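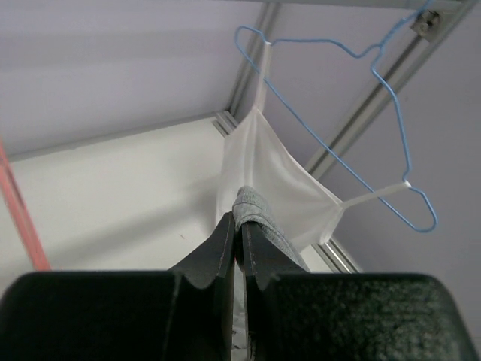

I've been threatening to do a proper page about hanging up the washing for ages, so welcome to it! Mum (hello, Fionnuala Foley fans) ironed everything down to the tea towels, but I'm a hanger person through and through. Thin white things are my favourite to hang, and a light blue wire hanger suits them nicely, with the narrow straps up over it and the creases left to sort themselves out. The nubby grey stuff is always trickier, I find – it slides about and wants to be on the floor.

Renata Nowicki asked me how I sort my colours. Badly! Greens and reds go in the basket together and wait their turn, and I do the pale things first while I've still got the patience. 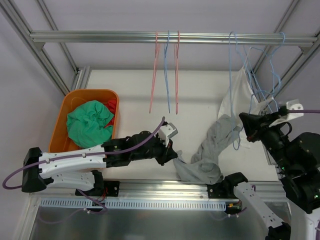 I do like a few spare hangers ready on the rail before I start (pink and blue, I'm not fussy). Saves all that rummaging in the wardrobe with an armful of clothes.

Wire ones love to tangle, mind you, so go gently with anything knitted.
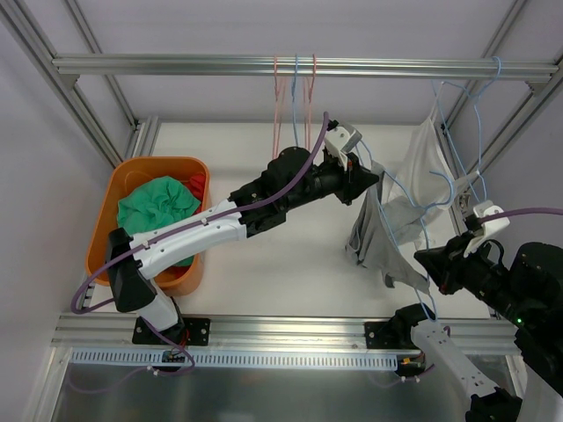 Trinity swears by the chunky padded sort, but they take up so much room! I'll do jumpers in December.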